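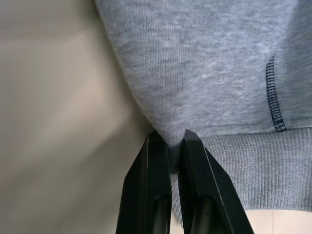 Teodor Fjeld wrote:

> I have been through all of Iraís's folding sessions now and I still can't decide whether we should carry on guiding the arm by hand or move over to the remote handles for good. By hand I feel the cloth pull and I know when to stop. With the handles I am slower and I drop more. But the files from the handles are so much cleaner to train on. What do the rest of you do with thick things like sweatshirts? And does it matter where I take the first hold, so long as the thing ends up folded?
>
> Teodor

Dear Teodor, and hello to everyone else on the list,

What a good question, and I'm sorry it has sat in my inbox while I finished the towels. I had the same doubts in March, when we began the Kandano set, and I was all for guiding by hand because it felt so natural. The trouble came when I played the sessions back and found my own sleeve in the wrist view over and over again, covering the very bit of cloth the robot was supposed to be learning from. We had 2189 runs by then and kept 1445 of them, and I can tell you that throwing out the others was a miserable afternoon with a great deal of tea.

So I went over to the handles, and I'd gently urge you to do the same. You do miss the feel of the pull, I won't pretend otherwise, but you learn to read it from the creases near the fingertips – they spread out from the pinch, and when they go sharp and straight I ease off. Give it 11 sessions or so before you judge yourself. My first seven were dreadful.

As for the first hold, yes, I think it matters very much. On sweatshirts I go for the place where the body meets the ribbed band at the bottom. There's a seam to find, the rib is easy to tell from the plain knit, and I can come back to much the same spot on the next run. If you take hold wherever the cloth happens to be nearest, you may well get a nice fold at the end of it, but your runs will all begin differently and the robot has to make sense of the lot. Villalobos has a part-way approach, with the hold always on the hem but anywhere along it, and I'd love to hear how that is going.

One small thing while I think of it. Do pause a moment after the fingers close, before you lift. I used to rush straight on, and the start of the lift was a muddle in nearly every file.

Iraís, could you put your notes on sleeves up with the others when you have a minute? I've lost my copy again.

Warmest wishes to you all, and keep at it, Teodor.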